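4.2 Wrist View Comparison

We compared two parallel-jaw grippers, the stock Ultitz hand and the wide-finger variant drawn up by Vlad for the Damarport arm model. All trials ran in the Cerkside simulator, with the camera fixed behind the palm so that the hand is always in its own way. Each gripper got 3,000 episodes under the same controller, and the seeds were shared, which spared us one argument at least. The wide fingers were meant to forgive sloppy approaches. They did, and the controller responded by becoming sloppier. 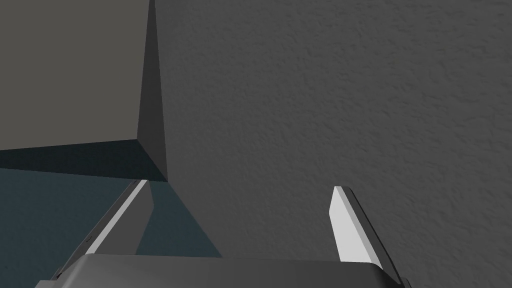
Most of the trouble was with what the policy believed it was looking at. A plain surface with a bumpy gray texture gives the Moussa depth estimator very little to hold on to, and it filled the gap with confidence. In 1,090 episodes the estimated distance to the nearest surface was off by more than a finger width before the hand had closed on anything. We first blamed the controller gains and spent the better part of October adjusting them. The gains were fine. They are now slightly worse, and we have left them that way so that the results match the logs.

Camera tilt mattered more than finger shape. With the wrist pitched up, a large share of the image goes to the ceiling, and furniture that ought to anchor the pose estimate is pushed into a corner behind the hand. The fingers themselves stay sharp and well placed in such views, so the estimator gets an excellent fix on the one object whose position we already knew. Figure 2 shows a view of this type. 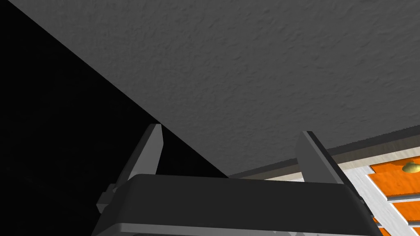
Figure 2. Upward wrist view in simulation, fingers apart. The orange drawer fronts and one round knob are visible at lower right; textured ceiling behind.

Tilting the camera 15 degrees toward the fingertips cut the number of views like this for both grippers. It also put more of the palm housing in the image, a cost we had hoped to avoid and did not. Masking the housing out before depth estimation helped the stock hand. For the wide-finger variant the mask had to be redrawn by hand (Vasiliu, two attempts), as the first version removed the fingers as well and the policy, to its credit, refused to move.

We therefore report the grasp results in the next section with the tilted camera and the second mask only. Results with the original mount are kept in the appendix, where they can do less harm.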